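Flustham library to open two evenings a week after grant

Flustham library will stay open until 8pm on two evenings a week this winter after the town council agreed to pay for the extra staff hours.

The change starts on 1st November and runs to the end of January, when the council will look at visitor numbers and decide whether to carry on. The library in Gallagher Road has closed at 5pm since its hours were cut.

Sunita Blackwood, who manages the branch, said people in work had been asking for later opening for years.

"If you finish at five and live out at Warkent, you can't get here at all during the week," she said. "We get parents ringing up to ask if a partner can collect a reservation on their behalf. It will be a relief to be able to say yes, come after tea." 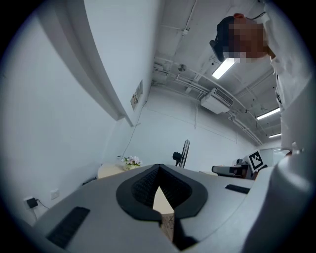
Leaning in for a closer look.

More than 700 people filled in a survey on opening hours in the spring, on paper at the front desk or online. Evening opening was the most common request, ahead of longer hours at the weekend and a return of the newspaper table.

The extra hours will cover the ground floor only. Borrowers will be able to return and collect books, use the public computers and print. The local history room upstairs will keep its present times and must still be booked in advance.

One of the late evenings will be kept quiet for study. The other will have a programme of free talks and clubs, starting with a family history session and a beginners' chess group. Children under eight must be with an adult at both.
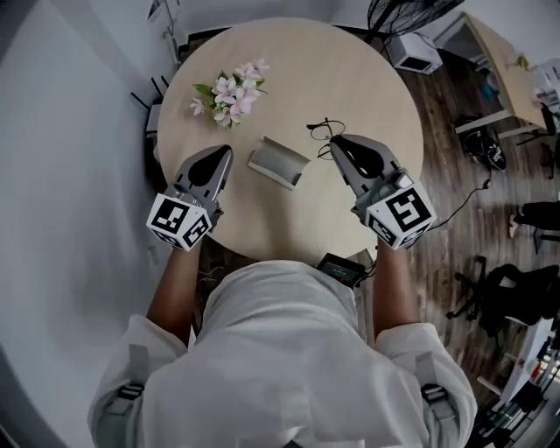
Seated at the round table.

Not everyone on the council was in favour. Some members said the money would be better spent on the roof of the Roker Hall, where rain has been getting in over the stage. They were told that the hall repairs come out of a separate budget and that quotes had already been asked for.

The number 5 bus, which stops outside the library, has its last departure for Warkent at 8.20pm. The car park behind the building is free after 6pm.

Reservations can be picked up on either evening without an appointment. Anyone who would like to give a talk or run a club in the new year should leave their details at the front desk.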